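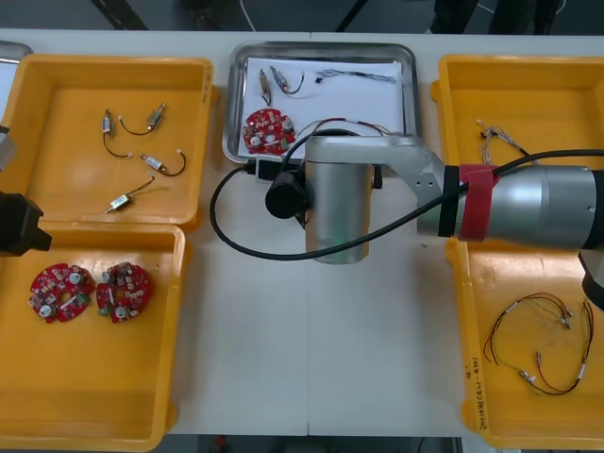 Kitting in progress: motors, round boards and harnesses in the yellow trays, the set being put together in the steel one.

Buvard Kitting Cell: Questions We Get

What does it do?
It picks small parts out of trays and lays them together as a set, so a person can start assembling. That's the whole job. It will not make coffee, and we have been asked.

Can it handle wires?
Yes, within reason. Motors with leads attached are fine. Harnesses with a bit of twist in them are fine. A tray of harnesses that has turned into a bird's nest will slow it down, much as it slows down you.

Do I need your trays?
No. Ours are yellow plastic and cost $18 each. Any shallow tray with a flat bottom will do, and writing on the rim in marker is a perfectly good labeling system. We've seen worse in software.

How many arms do I get?
2. The one-arm version exists, mostly so that people can ask for the price and then order the other one.

How long does setup take?
Plan on a day for the table and arms. Teaching a new part takes around 34 minutes if you've read the guide, longer if you've decided you don't need it.

What about the cables?
They run along the outside of the arm and are held on with straps. Leave slack at the wrist. Sunil Khan in support can tell from your voice whether you left slack at the wrist.

Can I rent one first?
Yes, at $380 a day through Domum, our rental partner in Plindirville. Delivery is extra. Embla Wikström handles bookings and will want to know if you have stairs.

Does it replace my staff?
It replaces the part where they sort motors. We have yet to receive a complaint from the motor sorters.

When is the lid-closing add-on coming?
September. We didn't say which one, but we do mean the next one.

Last updated May 2, 2024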